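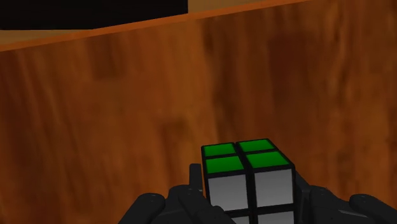

A two-by-two cube held in a robot hand, in simulation.

Latifa Kamel has spent four years teaching robot hands to turn small objects, and she is in no hurry to promise anyone a machine that folds shirts.

"People ask me when it will do the laundry," she says over coffee in the Rurura office. "I tell them I work on fingers. Laundry is a long way past fingers."

Her group does most of its training in simulation. A hand on the screen picks up a cube, turns it, drops it and starts again. A batch is 1,000 attempts, and the computers get through several of those before lunch. The cube is useful, Kamel says, as you can tell right away which side is facing up and whether a layer has slipped.

"A sock doesn't have a green side. You look at a sock and you have to decide what counts as done."

I asked which chores are closest. She named sorting parts into bins, then loading a rack with identical cups. Both suit a shop floor better than a kitchen, where nothing stays where it was put.

Tarek Fawzy, who runs packing at Grurard, has tried it. His line tested an arm for 18 weeks on boxes of door hinges. "On one size of box it was fine," he told me by phone. "We ship over 100 sizes. My people were going over to help it all day." He sent it back in July and says he would try another one.

Kamel wasn't surprised. Moving from the simulator to a real hand is where her own work slows down too. Rubber wears, cables stretch, and a grip that held on the screen lets go on the bench.

"You can fix some of that by making the simulation messier - change the weight, change the friction. It helps. It doesn't cover everything."

At home she washes her dishes by hand. Would she buy a robot to do it?

"If it cost 500 dollars and broke one plate a month, sure. Right now it would cost far more than that, and I'd be standing next to it the whole time."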